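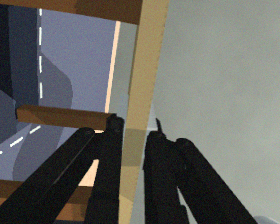 A tall wooden post beside a plain gray-green surface.

Radomir Dumitrescu has been fitting bathroom lifts and grab rails for the company Avorix since he left the furniture trade. I visited him at the workshop in Pacheco, and we spoke for one hour over tea.

I asked first which mistake he sees most often. "People buy the bath lift before they measure the bath," he said. "They measure the length, and they think it is enough. But the width at the bottom is what decides. The suction feet need a flat place to hold."

His customers are mostly couples where one person has started to have difficulty standing up. Many of them wait too long, in his opinion. "They call me in February, after a fall at Christmas. I would prefer to come in the autumn, when everybody is calm and we can talk about colors."

The model he fits most is the Flesar, a seat that goes down to the floor of the bath and comes up again with a hand control. The battery is charged outside the bathroom. It comes with a warranty of 2 years, and he advises customers to write the date of delivery inside the manual.

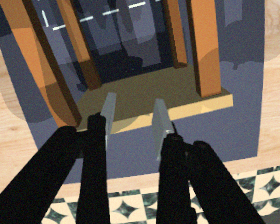 About prices he was open. The Flesar with fitting costs $2,000, and a full change from bath to level shower, with a folding seat and three rails, was $3,959 for his last customer. "For some families the shower is the better choice, also for later. But it means several days of work in the house, and not everyone can live with this noise."

I wanted to know if a person can fit the rails without help. Dumitrescu thought for a moment. "On a brick wall, yes, if you have a good drill. On a hollow wall please call somebody. A rail which comes out of the wall is worse than no rail."

In the new year Avorix will open a small showroom in Jekport, where visitors can sit in the lifts with their clothes on and try the hand controls. He will be there in the mornings.

Dec 17, 2025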